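Stinelow Beach Days board > Summer gatherings > Moving the June beach picnic?

saltmarshsue
Posted 23 November 2024

Right, I know it's freezing out and no one is thinking about windbreaks, but I'd like to get the June picnic sorted before Christmas. Last time we squeezed onto the Stinelow end and I spent most of the afternoon with somebody else's parasol in my ear. I'd love to try Vuvham. Bigger sands, proper loos, and the chip van stays till 9.

pebbledash10
Vuvham is lovely but have you tried parking there? We went in June and drove round for ages, then walked back along the sea wall with two cool boxes and a cricket set. Never again. Stinelow has the field.

kitewidow
The field is a bog if it's rained, though. I'm with Sue. Also there's the Famier bus, which stops right by the slipway at Vuvham, so some of us wouldn't have to drive at all and could have a glass of something - hurrah!

pebbledash10
The Famier bus that finishes before teatime? Good luck getting home.

saltmarshsue
Fair point, I'd forgotten that. Could we share lifts back? I can fit four if nobody minds sand on the seats.

On food, I'm happy to do the potato salad again and bring real plates. I hate eating off paper ones in the wind, your coleslaw ends up in the dunes. They all get washed at mine afterwards, so don't fret about that.

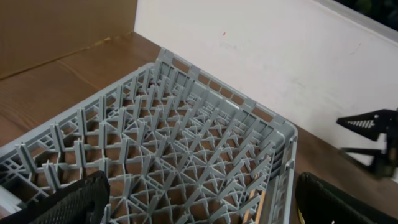 A dish rack

kitewidow
Real plates, yes please. I'll bring the rounders bats and the big blanket.

tidetable_t
Sorry to be a misery but I don't want to move it. My mum can manage the ramp at Stinelow and she can't manage the shingle at Vuvham. We'd just have to miss it.

saltmarshsue
Oh no, I didn't know that. That changes things a bit for me.

kitewidow
There are boards down over the shingle in summer, aren't there? Or was that the year before?

tidetable_t
They go down for the regatta and come up again straight after. I asked at the Roy cafe.

pebbledash10
Stinelow then, but the far side of the groyne so we've got some room?

saltmarshsue
I could live with that. Will anyone be up for getting there by 10 to bag the spot?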